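About Temeten

Temeten is a mail-order game shop on the second floor of a former button warehouse in Rumumberg. We sell chess sets, checkers, backgammon and a few older games whose rules take longer to read than to play. The stairs are steep. Customers who reach the top tend to buy something, if only to justify the climb.

The shop began 18 years ago as a repair bench. People brought in boards with broken hinges and boxes with one bishop missing, and we charged too little to fix them. Eventually we worked out that selling whole sets paid better than mending half of them, though we still do repairs and still charge too little. 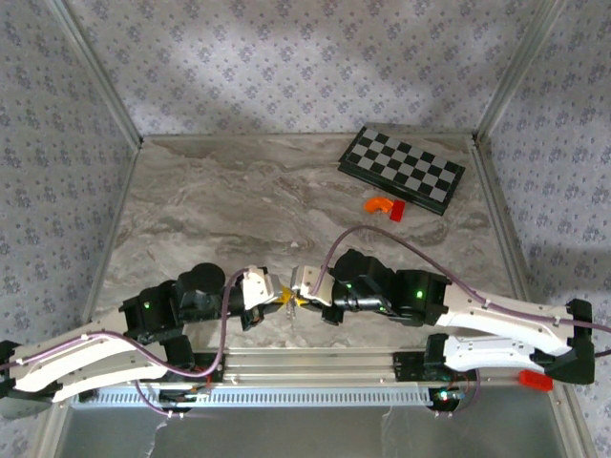
Our catalog now runs to 49 games. It used to be longer, but we dropped anything that needed batteries and anything with the word "hilarious" on the lid. The best seller is still the Boros travel set, bought mostly by people who plan to play on trains and then fall asleep.

Orders go out every weekday before 3 p.m. If a piece goes missing, write to us and describe it as well as you can. "The horse one" is fine. We keep spare pieces for 26 of our sets in labeled drawers, and for the rest we have a large tin and plenty of patience.

We also run an open game evening twice a month in the back room of the Vondirby bakery, from 7 p.m. until the baker wants to go home. Beginners are welcome. Strong players are welcome too, as long as they can lose to a nine-year-old without bringing up the lighting.

The shop closes for most of August. The repair bench reopens in September, usually with a line.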